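[Storage-list] Re: Nesting the tray baskets — which one goes underneath?

From: Trinidad Sarmiento
To: Storage-list
Date: Monday, June 16, 2025
Subject: Re: [Storage-list] Nesting the tray baskets — which one goes underneath?

On the Skurnitside order, the desk wrote:

> We have 80 of the rectangular baskets coming in for the Tapia shelves,
> half tan and half dark. The plan is to store them as nested pairs until
> August. Two questions. Does it matter which color goes on the bottom?
> And can we stack more than one pair high? The shelf clearance is fixed
> and I would like to use all of it. Somebody also asked whether the loop
> handles need to be folded in first.

Answers in order, with some notes on the weave at the end.

1. Color on the bottom. Put the tan one down. The two colors are sold as the same size, but hand-finished rims vary, and a basket that nests well in one direction can bind in the other. I tried both directions with the samples and the dark one sat better on top. Check a few from each carton before you commit the whole lot. If a pair binds, swap the upper basket for another one. Do not press it down.

The tan basket is the shallow tray style, in round synthetic rattan, with a rolled and braided rim and a loop handle at the end.

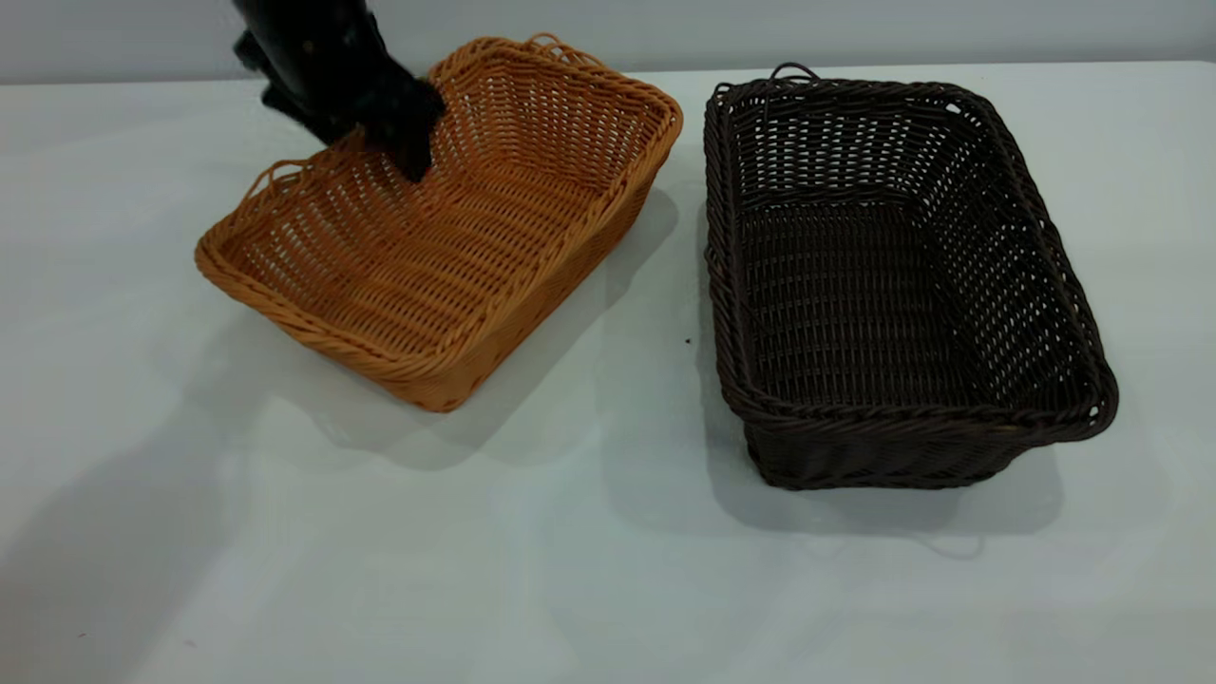

Shelving and Containers Group, Skavitz

2. Stack height. The limit is 4 baskets, meaning two nested pairs, one on the other. The walls slope, so the load of the upper basket goes into the rim and sides of the lower one before it ever reaches the floor. Synthetic strand will hold a bent shape if it stays loaded in a warm room. Two pairs over the summer is acceptable. Three pairs is where I have seen the long sides bow, and a bowed side will not sit square on the shelf afterward.

3. Handles. Do not fold them. The loops are the same strand as the rest and are worked into the rim. Bending one flat puts the stress at the point where it enters the braid, and that is the first place to open up. Leave them standing or hanging as they come and allow for them in the spacing. Turn the baskets so that the handles on neighboring stacks do not hook each other.

4. Lowering the top basket. Keep it as level as you can and line up the corners before letting it down. When it goes in at a tilt, one wall lands first and the ribs on the outside can catch on the rim below. If that happens, lift it clear and start over. Working it side to side is how strands get pulled.

Look at the rim corners while the basket is still in your hands. On the dark sample there are a few loose strands at one corner, standing off the braid in small loops. The rest of the rim is neat. Loops like that are cosmetic at first, but they snag on whatever is nested with them.
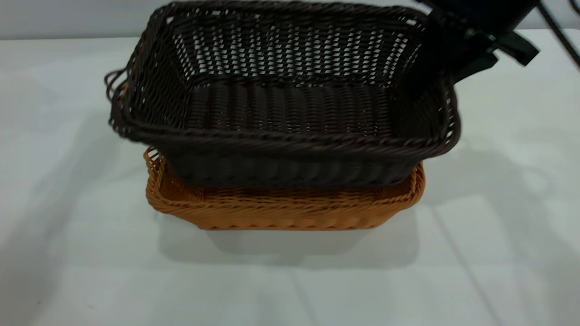
Dark basket over the tan one, partly nested. Loose strands at the upper left corner of the rim.

For loose ends, tuck them back under the braid with a blunt needle and trim only what will not tuck. Do not use hot glue. It holds badly on synthetic strand and leaves a hard lump that scratches the neighboring basket.

5. The weave. Both baskets have an open lattice in the walls. On the dark one the lattice is in the upper part of the far wall, and lower down the weave is much tighter. Anything small (clips, label holders, the Gruleo shelf pegs) should be bagged before it goes in a basket, or it will work its way into the gaps. Dust also comes through, so a sheet of paper over the top pair is worth the trouble if the shelves are near the door.

I would still like the inside rim measurements, long side and short side, from 2 baskets of each color once the cartons are open. Please send them to the list and I will add them to the shelf sheet. The current entry has outside measurements only — no use for working out nesting.

Trinidad Sarmiento

_______________________________________________
Storage-list mailing list
Previous message | Next message | Sorted by thread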